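The Day the Hand Wouldn't Let Go

9 Aug 2020

So I promised I'd write up the fault from last week, mostly so I stop telling it out loud to anyone who stands still long enough.

Short version: the hand closed on something and then refused to open. No error on the screen, no beep, nothing. I sent the open command, then sent it again, and the log cheerfully said it had been carried out both times. Meanwhile the fingers were still clamped and one of the motors was getting warm enough that I could smell it. I hit the stop button (which I should have done 20 seconds sooner, I know) and then had to wait for everything to cool down before I could ease the fingers back by hand.

Joanne Sowerby came over that evening and we went through the log together. It's 1119 lines long and the useful part is 2 of them! The thumb had stopped reporting its position, and the controller just kept using the last number it got. As far as the software knew, the thumb was wide open and everyone was happy. We blamed the connector first, swapped it, and got the same thing again. Then Joanne wiggled the cable further up and the readings dropped out right in front of us — a broken wire inside perfectly good-looking insulation. I'd put that cable in back in December and never thought about it since.

There's a new cable now, and a rule in the code I should have had from the start: if a finger goes quiet, everything stops and the power to the motors gets cut. I've also lowered the grip limit to 36 percent until I trust it again. For the tests I'm sticking to small stuff that won't mind being squashed, so it's the round magnets on the little whiteboard for now, pink ones and purple ones, and after that I might try it on the binder clips.
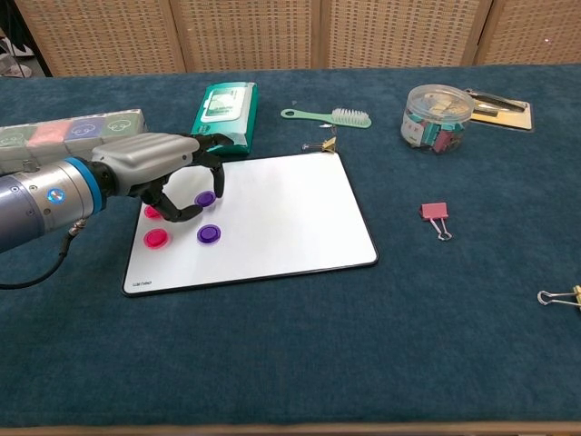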